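Bench Tips for Owners of the Clurard Tabletop Arm

The Clurard kit is supplied by Deltholm at $2,189, with one arm, a two-finger gripper and the Ollo control software. The following guidance applies to home workshops and shared benches.

Preparing the bench
Bolt the base flange directly to the top. Clamps may shift under load.
Wipe the surface before each session. Crumbs and grit under a part will tilt it.
Keep cables clear of the arm's full reach.

Marking positions
Use black tape on a light surface. Lay out a square slightly larger than the part, so that small placement errors remain easy to read.
Replace tape when the corners lift.

Stacking practice
Begin with three cubes of different colors. Place the first inside the taped square and set the others on it in turn. Lower the last cube slowly and check its tilt before opening the fingers.
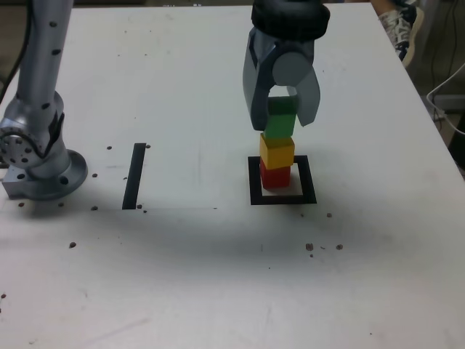 Service plan
The Laitinen plan covers finger pads and one calibration visit a year. Requests received by noon on Friday are scheduled for the following week. Contact Domingo Escobar, Owner Services, extension 68.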